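New Documentary With Live Music Comes to the Abdella Theater in September

The documentary "Lorkura" will be shown at the Abdella Theater in September, with narration spoken live from the stage and music played by a small group next to the screen. The theater confirmed the program this week. There will be 2 evenings only, and the hall has 600 seats, so people who want to come should not wait too long with buying a ticket.

The film is directed by Wubit Worku, who is known to local audiences for her earlier short film about night bus drivers. "Lorkura" is her first long work. It follows the people of a highland village of the same name during one year, from the first planting until the end of the harvest. There is no recorded voice in the film. Worku stands at the left side of the stage with a small lamp and reads her text while the pictures go on behind her.

"I tried to record the narration in a studio and I did not like it," Worku said at a short meeting with the press in the theater's café. "It sounded like somebody who knows everything already. When I read it in front of people, I read it a little differently each evening. I can wait if they laugh. I can wait also if they are very quiet."

The music is written by Hawi Jemal and performed by the ensemble Bultis, which has 8 members. The group plays strings, flute, two kinds of hand drum and a piano that belongs to the theater. Jemal wrote the score during the editing of the film, and she told the press that she received many scenes without any sound at all. For some of them she asked for the sound of the place afterward, and then decided to leave the instruments out and let the audience hear only wind or animals. There is one such passage, close to the middle of the evening, where the musicians do not play for several minutes.

"The first time we rehearsed it, everybody was looking at me because they thought I forgot to give the sign," Jemal said.

Her brother, Mesfin Jemal, plays the drums in the ensemble. He also traveled with the film crew to Lorkura for the second part of the filming and recorded the work songs which can be heard in the harvest chapter. Some of these songs are sung by women while they clean the grain, and the ensemble plays very softly under them. The names of all the singers are printed in the program book.

The work was shown in an unfinished form last winter in a much smaller room, at the Drulus arts center, where the audience sat on folding chairs and the screen was a painted wall. Since then the film has become longer. Worku added a chapter about the village school and took out most of the material about the road construction, which she thinks can be a separate film one day. Those who saw the early version will find that the opening is completely changed. It starts now in the dark, with the voice first, and the picture comes later.

Bringing this kind of performance to a big hall is not simple, said Branwen Gape, who is responsible for the program at the Abdella. A normal film screening needs one person in the projection room. For "Lorkura" the theater has to build a small platform for the musicians, move the loudspeakers, and hang black cloth on both sides so that the lights on the music stands do not reach the screen. The front row will not be sold, as the platform takes this space.

Gape saw the early version at Drulus and wrote to the director on the same night. "I go to the movies for my work, so I see a lot, and after some years one becomes a bit tired," she said. "With this one I forgot to look at my watch. There is a mistake here and there, a musician turns a page too loudly, and I liked this very much. I think people want to be in a room where something can go wrong."

The editing was done by Wondimu Abera, who has also an unusual task during the performance. He sits behind the audience and controls the speed at which the chapters follow each other. The film is divided into parts, and between them the last picture can stay on the screen until the director is ready to continue. For this reason the length of the evening is never exactly the same. The theater gives the time as a little less than two hours, without intermission.

Abera said that the system was tested many times, and that the most difficult thing is to agree with the musicians about the moment of starting again. Worku raises her hand a little from the reading desk, and both he and Hawi Jemal must see it. In the early version they used a small bell, but the audience could hear it and some people believed that it was a part of the village.

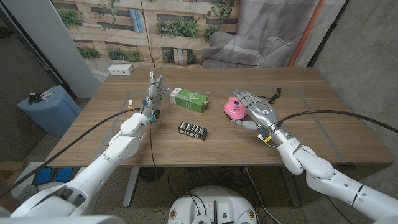
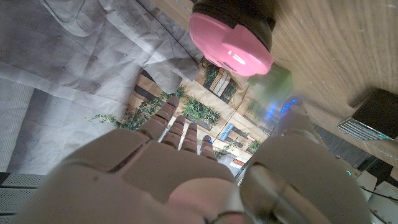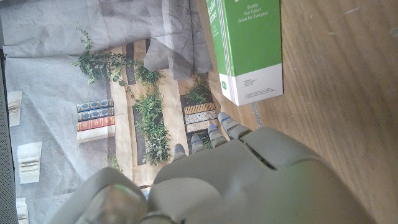

After the first evening there will be a conversation with the director and the composer on the stage. It is included in the price of the ticket, and it is possible to leave before it starts. Gape will lead the conversation and the audience can ask their own questions. After the second evening there is no conversation, but the musicians will stay in the foyer for a while and the recording of the work songs will be on sale there.

Both performances begin at 7:30 p.m. and the doors open at 7. Because of the live narration, people who come late can enter only in the pause between the first and the second chapter, and they will be asked to take a seat at the back. The theater asks everybody to switch off their phones completely. A phone which is only silent still gives light, and in the dark opening this is disturbing for the reader on stage.

The narration is in English. The songs and the conversations in the film are in the language of the village, with English subtitles. A printed copy of the whole narration can be borrowed at the cloakroom by visitors who are hard of hearing, and there are seats on the right side with enough light for reading. These seats should be asked for when ordering.

Tickets are sold at the box office of the Abdella Theater, which is open in the afternoon and until the beginning of the evening show. Students and retired people pay a reduced price. Seats in the balcony are cheaper, but from the last rows there the musicians cannot be seen well.

Worku does not know yet where the work will go after September. She has received an invitation from two other theaters, and one of them has asked if the film can be shown with a recorded soundtrack, as the travel of the whole ensemble is expensive. She has not answered them. "Maybe one day there will be such a version," she said. "At this moment I would like to do it with the people who made it."

The village itself will also see the film. A screening in Lorkura is planned for after the harvest, outdoors, in the yard of the school, with Worku reading and Mesfin Jemal playing alone.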